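Gripper comparison for garment handling – progress report, July
Prepared for the program office at Sarico

Thank you again for your patience with us over the spring, and for letting us move the remaining travel money into hardware. I think you'll see below that it was well spent, even if we're a little behind where I'd hoped to be when I wrote to you last.

As you'll remember, the plan was to run two sets of fingers on the same arm, doing the same job: pick up one garment from the table, lift it clear, and lay it down again. The first set is the flat parallel jaw from Rumano that we started with. The second is the curved pair from Vonico, with the rounded pads screwed on at the tips. We log a pick as good only if the cloth stays in the fingers the whole way and comes up without bringing a neighbor with it.

We have now logged 2,707 picks across both sets. The flat jaw was good on thin, slippery cloth when it came down square, and poor on nearly everything when it came down at an angle. The curved pair is much more forgiving of angle, and it's the one I would bet on today. Where it gives us trouble is in fast moves with light fabric. The wrist camera shutter is too slow for them, so the controller is more or less guessing where the edge of the cloth is until the arm settles down.
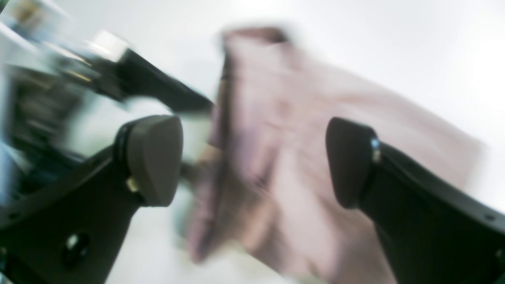 Czerwiński asked whether we shouldn't simply cap the arm speed and leave the camera alone, given that a slower lift would cost only a few seconds per garment and the new camera has a lead time of its own. It's a fair question, and we did try it. At half speed the tracking improved a good deal, but the cycle time went past what we promised you in the proposal, and I'd like to keep that promise if I can. For now we run slow on light fabrics and at full speed on the rest – a compromise, but one we can live with until the fall.

Heavier woven cloth has been the happy part of the quarter. We pinch from both sides, let the material gather up between the pads, and only then start to lift. Seams and hems were a worry in the proposal, and they have turned out to matter less than how far down the fingers go before they close.

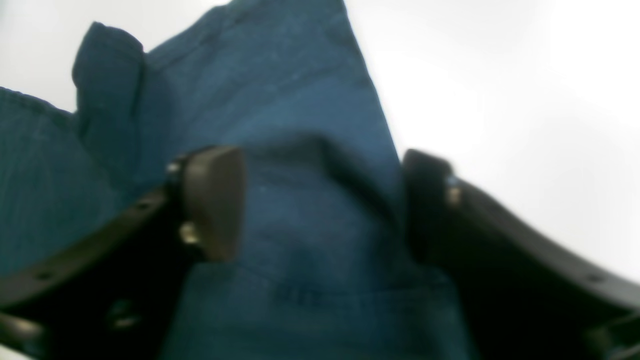
With the closing height set properly, the curved pair managed more than 90 percent good picks on this class of fabric, and we held that over a full Saturday of running with one stop for a loose pad screw. We now check the screws every 50 picks, and I've added that to the procedure you have on file.

Still open: the shutter problem, pad wear (we've replaced one pair so far and want a better idea of how long they last), and the second controller, which arrived with the wrong cable and has been sitting in its box for 16 days while we wait for the right one. Spending is on track. I'd ask only that the camera line be kept open through the next period, so we can order once we've settled on a model.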